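索登理工学院学生机器人社发布“推块”项目阶段成果，三月起向中学开放报名

索登讯——索登理工学院学生机器人社近日公布了“推块”项目第一阶段的结果。该项目由社团的30名学生承担，历时两个学期，内容是让一台单臂机器人听懂一句普通的口头指令，再用一根末端推杆把木板上的彩色积木推到指定的位置。阶段报告、任务说明和全部训练记录已放在社团网页上，校内外人员均可下载。

项目的任务设定比较简单。操作者说出一句话，例如“把红色圆柱推到绿色圆柱旁边”，或者“把黄色的两块分开”，机器人从固定机位取得画面，判断要动哪一块、从哪一侧接触、推多远，然后执行。机器人没有夹爪，不能抓取，也不能抬起积木，所有动作都在板面上完成。积木形状有星形、方块、六棱柱和圆柱等几种，颜色为红、黄、蓝、绿。

指导教师伊莎贝尔·福廷（Isabelle Fortin）介绍，选择“推”这个动作，是考虑到本科低年级学生的基础。抓取任务需要先解决夹爪的力控和姿态问题，学生往往一个学期都花在硬件上。推杆只有一个接触点，机械部分两周就能装好，剩下的时间可以用来做数据和模型。她同时说明，推块的难度容易被低估：六棱柱受力偏一点就会转向，圆柱会滚开或绕着杆滑过去，星形的凹角有时会把杆卡住，两块积木挨得太近时，推其中一块会带动另一块。

第一阶段共录得2593段遥控操作记录。每段记录由两名学生配合完成，一人口述指令，一人用手柄控制机械臂，操作结束后由第三名学生复看并核对文字。复看中发现指令与动作不符、积木被推出板面或者中途停顿过长的，都作剔除处理。最后用于训练的有1117段。

被剔除的记录超过一半，社团在报告中专门用一节作了说明。早期的问题主要出在口述上。学生习惯说“这个”“那边”，复看的人无法确定指的是哪一块；有的指令以操作者自己的左右为准，有的以机器人的左右为准，混在一起后模型学不到稳定的对应关系。第一学期期中以后，社团统一规定左右以画面为准，并编了一份两页的用语表，此后的剔除比例明显下降。早期记录没有删除，单独存放在一个目录里，供想研究指令歧义的同学使用。

训练由社团软件组负责。软件组先后试过三种方案，最后采用的是一个规模较小的模型，可以在实验室现有的一台工作站上训练和运行，不依赖校外的计算资源。报告列出了三种方案的配置和各自的失败情况，其中第二种方案在单块积木的任务上表现最好，但遇到“分开”“围成一圈”之类涉及多块积木的指令时基本不能完成，因此没有继续。

阶段测试共安排40条指令，全部由没有参加过数据录制的学生口述，测试前不向软件组公开。每条指令只做一次，不重试，由两名学生分别判定是否完成，意见不一致的按未完成计。测试结果按指令类型逐条列在报告的附表中，未完成的指令都附有原因分析。从附表看，涉及单块积木短距离移动的指令完成情况较好，涉及星形积木朝向的指令最差。社团认为这与训练记录中很少提到朝向有关，第二阶段将补录这一部分。

机械部分由硬件组完成。木板为浅色枫木，在前侧两角用螺栓固定在蓝色多孔金属台面上。硬件组最初用的是一块亚克力板，反光比较重，机位稍有变动就会影响识别，后来换成木板。推杆为深灰色圆柱形，杆端为圆头，垂直向下安装，工作时与板面保持很小的间隙。硬件组为间隙的设定写了一份检查步骤，每次开机都要做一遍：先把推杆降到预设高度，用塞尺在板面四角和中央各量一次，数值记入台账，超出范围就停机调整。台账由值班学生签字，每月由指导教师查看一次。

安全方面，社团沿用学院实验室的现有规定，并增加了两条。机械臂通电时，任何人不得把手伸到板面上方；需要重新摆放积木时，必须先按下暂停键，由控制台前的学生口头确认后再动手。参加录制的学生都要先通过半天的培训，培训内容包括急停操作、手柄使用和用语表。

硬件组组长雷蒙德·弗里森（Raymonde Friesen）表示，这一阶段最费时间的工作是保持各次录制的条件一致。换一盏灯、桌子挪动几厘米，第二天录的数据就和前一天不一样。硬件组后来在地面上贴了定位标记，并把灯光固定下来，每次录制前先拍一张空板的照片与基准照片比对。她说，这些步骤写进操作手册以后，新成员第一周就能独立值班。

“推块”项目的前身是社团为学院开放日准备的一个演示。当时的版本只能按预先写好的坐标把一个方块从一侧推到另一侧，观众不能提要求。开放日结束后，有低年级学生提出希望能直接对机器人说话，社团在下一个学期把这一想法列为正式项目，并向学院申请了实践课学分。目前参加项目的学生可以按工作量获得一到两个学分，需要提交个人工作日志并参加期末答辩。

第二阶段将从三月开始，主要有三项工作。第一项是增加连续指令，即操作者可以在机器人动作过程中改口，例如先说“往左推”，再说“够了，停一下，往上一点”，机器人应当随时调整，不必等前一个动作做完。第二项是补录与朝向有关的数据。第三项是与阿克利中学合作开设课外班，由社团成员每周到校一次，带领中学生学习录制和核对数据，并在学期末到索登的实验室进行一次实际操作。

课外班面向阿克利中学及周边学校的学生，不要求有编程基础。前几次课不接触机器人，学生用纸板和同样形状的积木练习下指令：一人看着目标摆放图口述，另一人闭口照做，做完后对照目标图，找出哪句话引起了误解。之后的课程再进入遥控操作和简单的数据整理。课程材料由社团编写，课程结束后将一并公开，其他学校可以自行取用。

与课外班同时筹备的还有一项小型校际赛，暂定名为“西尔内尔杯”。比赛使用统一规格的板面和积木，各队自备机械臂或由主办方提供，比赛内容为在规定时间内完成现场抽取的指令。评分只看积木的最终位置和是否碰动无关积木，不看速度。规则草案已发给有意参加的学校征求意见，其中讨论较多的是抽到无法理解的指令时能否要求换题，社团目前的意见是每队可换一次，定稿以正式规则为准。

项目的木工和金属加工由卡德里奇（Kadrić）工坊协助完成，工坊还为课外班制作了几套练习用的纸板底座和积木收纳盒。学院实践教学办公室提供了场地和部分耗材经费。

希望参加第二阶段的在校学生可在社团活动时间到实验室登记，社团活动时间为下午四点以后。硬件组、软件组和数据组均有名额，其中数据组需要的人最多，对年级和专业没有限制。中学生报名由所在学校统一办理，学校联系人可通过社团网页上的表格提交名单。

媒体如需采访或到实验室拍摄，请提前与社团联系，并遵守上述安全规定。阶段报告、用语表和操作手册可以转载，请注明出处。

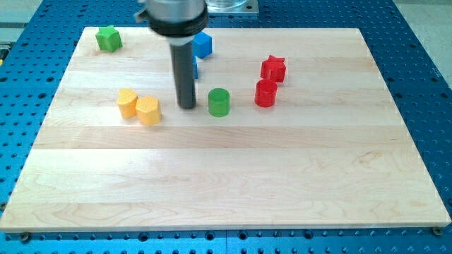 雷蒙德·弗里森在谈到第二阶段时说，她最想先试的是中途改口，录数据时大家本来就常常说到一半又换主意，以前这样的记录只能剔除，以后可以留下来用了。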